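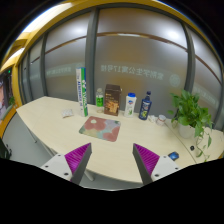
About Truneck

Truneck is a small evening school for adults who have to write at work and would like to be less bad at it. We teach letters, reports, meeting notes, complaints and replies to complaints. We do not teach novels, poems, or finding your voice. Plenty of places will sell you that, and some of them may even be good.

Most "about us" pages tell you that the people behind them are passionate. We read a lot of these pages before writing ours, and we came away knowing very little about anybody. So we will try to stick to what we do, what we charge for, and what we have doubts about, including some doubts about our own trade.

How it started

Fatos Vidmar spent years editing reports for an insurance office called Flurkach. The office sent its staff on a writing course every spring. Every spring they came back with a binder, and every summer the reports read the same as before. Fatos asked to see the binder. It had a page on the power of storytelling and a page of words to avoid, and it had no example longer than two sentences. He wondered how anyone could learn to write a nine-page report from that, and he still wonders.

Delali Quansah taught bookkeeping at the time and had the same complaint from another side. Her students could do the sums and could not explain them to the person paying the bill. The two of them ran one class together in a borrowed room. It went badly. They had planned far too much material and talked over most of it. The second class had half the material and was better, and the school is more or less that second class, repeated and fixed in places.

What we do not believe

We do not believe in learning styles. We have been offered tests that sort students into types, and we have never seen one change what a teacher should do with a muddled paragraph.

We do not believe that long words are always bad. Some jobs need them. A student who writes for other engineers should use the words engineers use, and a teacher who crosses them all out is showing off.

We are not sure about readability scores. They count syllables and sentence length, and a page of short nonsense will score very well. If your employer makes you hit a number, we will show you how, and we may grumble while we do it.

We also doubt most claims about results, which puts us in an awkward spot when people ask for ours. Students fill in a form at the end of a course and nearly all of them say they have improved. People who have just paid for something and liked the teacher will say that. We read the forms for the complaints, which are more useful. The most common one is that we return work too slowly. It was a fair complaint for a long time and we now return everything within five days.

How the classes work

A course runs for 13 weeks, one evening a week. You bring something you have to write for your job. You write it, we mark it, you write it again. Then you usually write it a third time, and this is the point at which people get annoyed with us. Names and private details should be taken out before you bring anything in. If your work is too sensitive to bring at all, tell us and we will find you something close to it.

There are no lectures to speak of. Each class opens with a short piece of bad writing, often one of ours, and the group takes it apart. The early drafts of this page were used for that in August. The group cut two paragraphs about our values and did not miss them, and neither do we.

We give a certificate if you ask for one. It says that you attended. It does not say that you can write, and we would be careful with any school whose certificate says so after one course.

Who teaches here

Fatos takes reports and anything with numbered sections. He marks in pencil and his handwriting is poor, so he types up his notes on request. Delali takes letters, money matters and the complaints course, which she started after a long argument with a phone company. She lost the argument but kept all the letters, and they are now course material.

We have been asked why we do not hire more people and open in other towns. A training firm called Brinura once asked us to lend our name to its online lessons. We looked at the lessons. They were multiple choice. We could not see how picking from a list would help someone facing a blank page, and we said no. Perhaps we were wrong about the money.

Fees and refunds

You can pay for the full course or for three evenings as a trial. If you stop after the trial you owe nothing more. If you stop later, we refund the evenings you have not had, minus nothing. Employers who pay for staff get the same price as anyone else. We do not send employers reports on how their people are doing, and asking twice will not change that.

Getting in touch

Write to the office and say what you have to write and who reads it. A few lines will do. We do not mark your message, though people always think we do. One of us will answer, and if the course sounds wrong for you we will tell you so.

Page last changed 2022-08-05.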